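Backup verification fails after enabling encryption on the repository

Rafsan Paul

I run nightly backups of a small file server with Loviseo to an offsite repository. Total size is 682 GB. In September I turned on client-side encryption and started a new full chain. The full completed without errors. Every incremental since then completes too, but the verify job stops at 94 percent with "block digest mismatch" and exits. A retry stops at the same point. Test restores of single files work. Is the repository damaged, or is verify reading the wrong key?
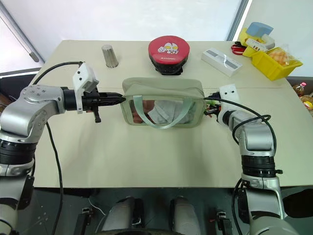 Two robotic arms holding a zippered pouch

Veronica Avram

Same point on every retry suggests specific blocks and not the network. Check whether the old unencrypted chain is still in the same repository path. Verify walks every block in the path, including ones written before the key existed, and it tries to decrypt all of them.

List the chains. If you see two, move the old one to its own path, rebuild the index, and run verify again. Do not run prune before the index rebuild is finished. Ours took 60 minutes for nearly 200 GB, so plan for a longer window.

If there is only one chain, export the list of failed block IDs and compare their write times with the time you enabled encryption. Blocks written after that point with a bad digest are a real problem, and you need a new full.

Also, single-file restores only read the blocks for those files. They don't tell you much about the rest.

Sandamali Rathnayake

had this, deleted everything and did a new full. fine now

Nilmini Munshi

Keep the old chain until a new full has passed verify and you have restored from it on a different machine. Export the key file as well and store it off the server.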